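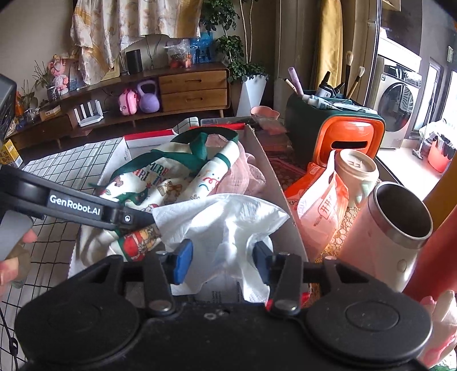 The gift closet has reached the point where the door has to be leaned on. My mother had one, and I swore I wouldn't, and then I turned forty and there it was, between the water heater and the coats.

For anyone who grew up without one: a gift closet is where you put presents you bought before you knew who they were for. You see a candle on sale in March and think, someone will want that. Someone never does. By November you own eleven candles and a fondue set and you still have to drive to the mall for your brother-in-law.

I went in on Saturday with a notepad and a sandwich, planning to be out by lunch. Here are some things I found.

A jigsaw puzzle of a lighthouse, 2000 pieces, still sealed. I remember buying this for my aunt, who then announced at Thanksgiving that puzzles made her angry.

Two identical copies of a book about bees.

A salad spinner with a card taped to it in my own handwriting that says "Congratulations!" and nothing else. I have no idea who was supposed to be congratulated or what a salad spinner had to do with it. If you had good news in the last six years and never heard from me, it's yours.

A Kabbaj travel mug, which I'm fairly sure was given to me by the person I had down to receive it this year. That was a close one. Regifting has one rule and I've broken it before, with a cheese board, at a table where the original giver was reaching for the crackers. She said "oh, I have one just like it" and I said "do you" and we've both been very polite ever since.

Then there is the wrapping situation. I have enough ribbon to tie up a mid-size car. I have a bag of bows that have lost their stick, saved on the theory that tape exists. I have gift bags going back to at least two apartments ago, several with the old tags still on, so that a careful person could work out the whole history of who has stopped speaking to whom.

My neighbor Serpil Kılıçarslan does all of it differently. She gives everybody on the street the same jar of quince jam, in the same jar, with the same square of cloth on top, and you're expected to give the jar back. She starts in October. She has never once been seen in a parking lot in December with her hazards on. I asked her how she decides what to get people and she looked at me for a while and said, "It's jam."

I thought about that for most of the sandwich.

So the plan for this year is as follows. Nothing new goes in the closet. The bee books go to the two people I know with yards. The candles go to the school raffle – all of them, including the one that smells like a wet barn and calls itself Heritage. The puzzle I'm going to do myself, on the dining table, and everyone can eat around it until February.

The fondue set stays. I know how that sounds. But it was $51 marked down from a lot more, and somebody is bound to get married.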